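4 Before you record: table, cables, grippers

Applies to: Favus hand-held gripper pair, seated use
Revised February 9, 2025

Most guides of this sort promise that a good set-up gives good data. We don't promise that. A tidy table removes a few of the common faults and leaves plenty of others, which section 6 deals with. Please don't treat a ticked checklist as proof that a session is sound. At Collmont we threw out 217 recordings that had a fully ticked sheet attached.

4.1 Seating and table

1. Sit close enough that both grippers reach the middle of the table without you leaning. If your back leaves the chair, move the chair.

2. Decide what stays on the table and leave it there until the session ends. The Clandwood house rules ask for a completely bare surface. We have never seen figures to support this, and people don't work at bare tables at home. Keep the working area in front of you free and stop worrying about the rest.

3. Push spare chairs back far enough that your elbows can't catch them.

Note: Long sleeves are allowed. Loose cuffs are not. Push them up if they hang over your hands or touch the marker cubes.

4.2 Holding the grippers

4. Pick up one gripper in each hand and check that the small green light on top of each marker cube is on. The light tells you very little about tracking. Check the tracking display as well, every time.

5. Point both grippers forward over the table, jaws towards the middle, and hold them there for 5 seconds. They need not be level or match each other.
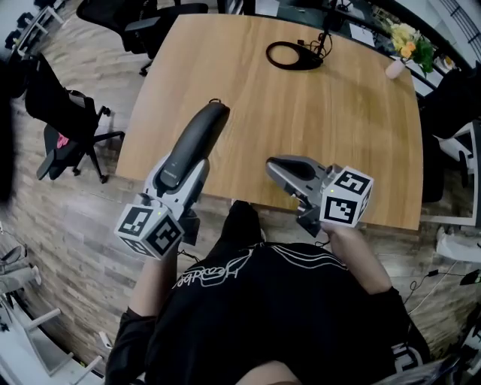
6. Turn each wrist slowly, first inwards and then outwards, while watching the tracking display. If a cube drops out, note the angle and start again from step 5.

7. Open and close each gripper fully. Don't squeeze hard to get a better reading. It makes no difference to the reading and it wears the jaw.

Caution: Keep fingers off the printed faces of the cubes. Wipe them with a dry cloth only. Spray cleaners lift the print, whatever it says on the bottle.

4.3 Cables

8. Let each gripper cable hang with enough slack for a full reach. A tight cable pulls on your hand and the pull ends up in the recording.

9. Route floor cables and adapters away from your feet and the chair wheels. Tape is better than good intentions.

Caution: Never roll a chair over an adapter to see whether it survives.

4.4 When to stop

10. Stop if tracking is below 80 per cent on either hand. The limit comes from the Negash working rules, and no reason is given for it there. We use it for want of a better one. If you have grounds for a different figure, write them on the session sheet along with the figure.

11. Stop if your wrists ache. Do not "finish the set". Tired hands move differently, and we can't correct for that later.

12. Save the check as its own file, even if it failed. Fault code 786 at this point means the check was not saved. Repeat from step 5.

Go to section 5 for recording.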